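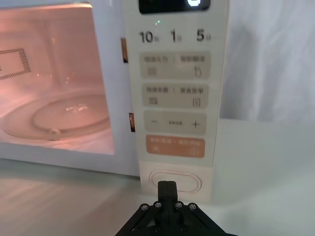 Kumlow break room gets a microwave

May 18, 2026 - Staff on the second floor at Kumlow can heat up lunch again. A white microwave with a glass turntable went into the break room this morning, replacing the one that quit in April.

Analyn Soriano, the office manager, said 40 people share the room and asked them to cover soups and wipe the plate after use. The quick-time numbers are printed under the display. Lunch breaks stay at the usual hours. Questions go to Magnus Jardine at extension 362.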